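Buzz and slow start on ceiling tube lights after swapping to LED

Posted in Electrical > Lighting 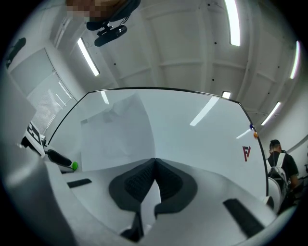 Shop ceiling, fluorescent tube fixtures on one switch. I replaced the tube in one fixture with a 4-foot LED tube from Steltero, the kind sold as "works with existing ballast." It takes 2 seconds to light and buzzes. The remaining fluorescent tubes on the same circuit are quiet. Is the tube bad, or is it the ballast? I would like to convert the rest before December.

Pushpa Pant
12 shares

Vikas Sisodia
Read the label on the ballast before you buy anything else. Tubes that run off the ballast are tested against a list of ballast models, and an older magnetic unit is often missing from that list. Buzz plus a delayed start fits a mismatch. It also fits a ballast near the end of its life. To separate the two, put the old fluorescent tube back in the same fixture. If it buzzes too, suspect the ballast. If it is quiet, check the tube maker's list.

Long term I would bypass the ballast. Turn off the breaker, confirm with a tester, remove the ballast, and wire line and neutral as shown on the sheet that comes with the new tubes — single-ended and double-ended types are wired differently. Put the warning sticker on the fixture so the next person does not install a fluorescent tube.

Khurram Paracha
Mine did that. Changed the ballast, noise gone.

Shalini Dwivedi
Check the sockets if you bypass. Single-ended tubes usually need non-shunted sockets. With the power off, test continuity between the two contacts on one socket. Continuity means shunted.

3 comments

Related
Dimmer hums at low setting
How to read a ballast label
2,000 lumen tube too bright for a small room?
Garage light trips the breaker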